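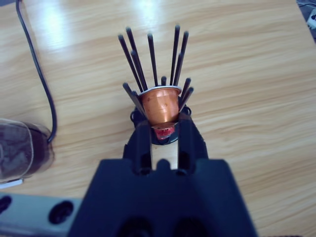 Ebere Wike asked at the start of the inspection whether a machine that needs its table arranged for it can be said to do a chore at all. The question is recorded because several items below depend on the answer. For this checklist, a chore counts as done when a person could leave the room while it is carried out.

HOUSEHOLD TASK READINESS CHECKLIST
Station: Danik coffee station
Inspector: Amerley Quaye
Reviewed by: Theophilus Adjei

1. Work surface level and secure.
Satisfactory.

2. Work area clear of items not needed for the task.
Comment: Power strips and cables are to be kept away from any surface where water or coffee is handled. Bring to the attention of the day lead.

3. Arms fixed to the table; mounting bolts checked by hand.
Satisfactory. Recheck in June.

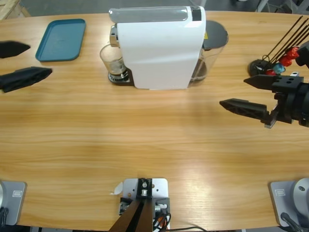

Item 3: both arms at the table, with coffee machine, tray and capsule stand.

4. Stop button within reach of the operator.
Satisfactory. A second button is recommended on the opposite side.

5. Capsule handling.
Comment: The log lists 784 attempts, and an operator was present for all of them. Thin-walled items require a light grip, and the present force limit was set by trial. The limit must be written down and posted. Until that is done, this item stays open.

6. Glass handling.
Not approved without supervision. Glassware may be moved by the arms only when empty. Mr. Evangelista objects that a coffee service which cannot carry coffee is of little use to a household. The objection is noted and the restriction stands.

7. Hot water.
Not approved. Filling the tank and emptying the drip tray remain human duties.

8. Grippers inspected for wear, loose screws and residue.
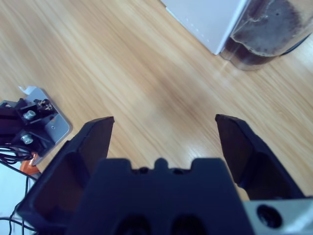 Fingers are to be wiped down after every 200 cycles and opened fully before anyone reaches across the table. Residue on the pads changes the grip and should be reported even when the task was completed.

9. Recovery from a dropped item.
Comment: The procedure calls for a person to stop the arms, pick up the item and restart. A household user would be expected to do this with no training. The steps should be rewritten in three lines or fewer.

OVERALL FINDING
Suitable for supervised use. Not suitable for unattended use in a home or on a shop floor. Items 5, 6, 7 and 9 remain open and will be looked at again together.

Related items
Frimpong Laundry Folding Station: Inspection Notes
Esska Shelf Restocking Trial, Checklist and Comments
Jillovel Dish Sorting: Open Items
Operator Sign-In Rules (Senyo Essien)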